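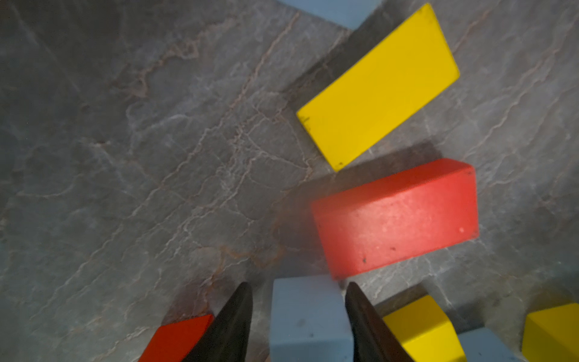
Bauklötze ölen: so mache ich das inzwischen

Ich habe in den letzten Wochen eine ganze Kiste alter Holzbausteine wieder flottgemacht, und weil ich danach mehrfach gefragt wurde, schreibe ich den Ablauf jetzt mal auf. Es geht um gebrauchte Klötze vom Flohmarkt, vom Dachboden oder aus der Kita-Auflösung. Meine kamen vom Flohmarkt in Rukitz, ein Leinensack voll, 11 Euro. Drin waren unbehandelte Steine, ein paar lackierte und ein paar, bei denen die Farbe schon abging. Und Krümel, sehr viele Krümel.

Was ihr braucht

Zwei Schüsseln, eine davon nur für klares Wasser
Neutralseife oder ein mildes Spülmittel
Baumwolllappen, am besten alte T-Shirts
Schleifpapier in 120, 180 und 240
Leinöl oder ein fertiges Spielzeugöl, das nach DIN EN 71-3 geprüft ist
Ein Kuchengitter, das nicht mehr in die Küche zurückmuss
Handtücher, mehr als man denkt

Erst sortieren

Macht das wirklich zuerst! Ich habe beim ersten Mal alles zusammen in die Schüssel geworfen und hatte hinterher rosa Flecken auf den hellen Steinen, weil eine rote Beize noch ausgefärbt hat. Seitdem gibt es bei mir drei Haufen: roh, gebeizt oder lasiert, deckend lackiert. Wer unsicher ist, wischt mit einem feuchten weißen Tuch kräftig über eine Ecke. Wird das Tuch bunt, kommt der Stein extra.

Alte Steine mit abplatzendem Lack, bei denen ihr nicht wisst, woher sie kommen, würde ich kleinen Kindern nicht mehr geben. Auch nicht abgeschliffen, denn den Staub wollt ihr bei unbekannten alten Farben auf keinen Fall in der Wohnung haben. Bei mir sind vier Stück aussortiert worden, tat ein bisschen weh (ein schöner Bogen war dabei), aber gut.

Waschen

Lauwarmes Wasser, ein kleiner Spritzer Seife, und dann jeden Stein einzeln mit dem Lappen abreiben. Nicht einweichen! Holz zieht Wasser, quillt auf, und beim Trocknen reißt es gern an den Stirnseiten. Also kurz rein, abreiben, durchs klare Wasser ziehen, sofort abtrocknen. Eine alte Zahnbürste hilft in den Rillen. Klebereste von Stickern gehen mit etwas Speiseöl weg, zehn Minuten drauflassen und dann mit dem Fingernagel schieben.

In die Spülmaschine gehören die Dinger nicht, auch wenn man das in Foren immer wieder liest.

Danach kommen sie aufs Gitter, mit Abstand, und bleiben dort 2 Tage liegen. Bitte weder auf die Heizung noch in die pralle Sonne. Ich drehe sie zwischendurch einmal um, wenn ich dran denke.

Schleifen

Durch das Waschen stellen sich bei rohem Holz die Fasern auf und alles fühlt sich pelzig an. Keine Panik, das gehört so. Mit 180er Papier einmal rundum, immer in Faserrichtung, dann mit 240er hinterher. Das 120er nehme ich nur für Macken und Splitter. Ich lege das Papier flach auf den Tisch und schiebe den Klotz darüber, so bleiben die Flächen gerade und die Türme stehen später auch. Die Kanten breche ich ganz leicht, zwei, drei Züge reichen. Wer zu viel wegnimmt, hat am Ende Steine, die nicht mehr auf dasselbe Maß passen, und das merkt man spätestens in der fünften Etage.

Lackierte Steine, die noch heil sind, schleife ich gar nicht. Die werden gewaschen und fertig.

Ölen

Für das Öl habe ich zwei ausprobiert, das Leinöl aus dem Supermarkt und das Spielzeugöl von Brorard. Beide gehen. Das Leinöl dunkelt stärker nach und riecht anfangs ziemlich, das andere ist teurer und schneller trocken. Wichtig ist: dünn auftragen. Ein paar Tropfen auf den Lappen, einreiben, eine Viertelstunde warten und dann den Überschuss richtig runterpolieren. Was stehen bleibt, wird klebrig und zieht Staub an wie verrückt.

Jetzt noch was Ernstes: Lappen mit Leinöl können sich von selbst entzünden, wenn sie zusammengeknüllt herumliegen. Also draußen flach ausgebreitet trocknen lassen oder in ein Schraubglas mit Wasser stecken, Deckel drauf. Bitte nicht einfach in den Mülleimer unter der Spüle.

Nach dem Ölen warte ich je nach Wetter eine Woche, bei reinem Leinöl auch länger. Wenn nichts mehr abfärbt und nichts mehr riecht, mache ich dünn eine zweite Runde, aber nur bei den rohen Steinen.

Aufbewahren

Am liebsten im Stoffbeutel oder in einer offenen Kiste, auf keinen Fall in einer dichten Plastikbox, solange das Öl noch frisch ist. Ich habe einen Wäschebeutel von Leemans genommen, der hat unten eine Naht, die das Gewicht aushält.

Am Ende sind bei mir 79 Steine übrig geblieben. Für den nächsten Schwung fahre ich im April nach Denenitz, da ist wieder Trödelmarkt. Falls ihr Erfahrungen mit Bienenwachs statt Öl habt, schreibt es mir gern in die Kommentare, das will ich als Nächstes testen!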